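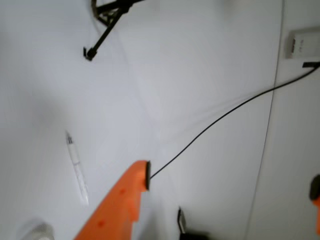
Flillura Help › Workshop › Shelving and storage

Alcove shelf sagging in the middle, can it be fixed without rebuilding?

kerfline
Posted in March

I built the Vemero alcove shelf from the plans on this site and changed two things. The plan calls for solid hardwood. I used a single sheet of plywood from Fehr, the thinner of the two they stock. I also stretched the span to 1105 mm to suit the alcove. Depth is 400 mm as drawn. The shelf sits on timber cleats at both ends, with nothing along the back wall.

It carries records and an amplifier, some 70 kg in total. It was flat on the day it went up. There is now a visible dip at the centre, worse at the front edge. The cleats haven't moved and the screws are tight.

Is there a way to stiffen it in place? I'd prefer not to see brackets underneath. The walls are double brick on both sides, plasterboard on studs at the back. Finish is water-based polyurethane, all faces.

planeandsimple

Flip it over. Mine did the same and I turned it upside down and it came good. Might need doing again every so often.
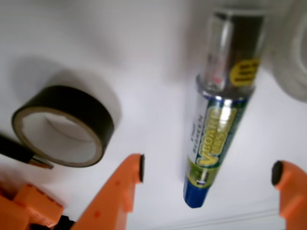 Photo: Flillura member upload

stud_and_noggin

Flipping resets the appearance for a while and does nothing for the stiffness. The shelf will creep the other way under the same load.

Check the grain direction first. If the face veneers run front to back instead of along the span, you've given up a good part of the bending stiffness, and the sheet should be recut. If they run the long way, keep it and add the following.

Back cleat. Find the studs and screw a continuous cleat to them, full width, at the same height as the end cleats. This supports the back edge along its whole length. Unload the shelf and take it down before you level the cleat — if you level to a bowed panel you will fix the bow permanently.

Front edge. Glue and screw a hardwood strip on edge to the front, standing below the underside of the ply. Stiffness goes up with the cube of depth, so a strip twice as deep is eight times as stiff. A strip laid flat is close to useless. Run it wall to wall and let its ends bear on the end cleats. You will need to notch the strip or shorten the cleats to suit.

Scrape the polyurethane off the glue faces. PVA doesn't bond to a cured film. Clamp with the panel upside down and a straightedge across it, and leave it overnight.

Steel angle also works if you want a shallower edge. Dundisano sell a pre-drilled one, but the holes are on the wrong leg for this job and you'd be drilling your own anyway.

Put the amplifier at one end. A concentrated load at midspan deflects a beam more than the same load spread out.

kerfline

Grain runs the long way. Fitted the back cleat and a hardwood front strip. I shortened the end cleats by the thickness of the strip, then packed under each end with an offcut screwed to the brick. Reloaded with 84 records so far and the straightedge shows no gap at the front. Amplifier is moving to the left end once I've extended the speaker cable.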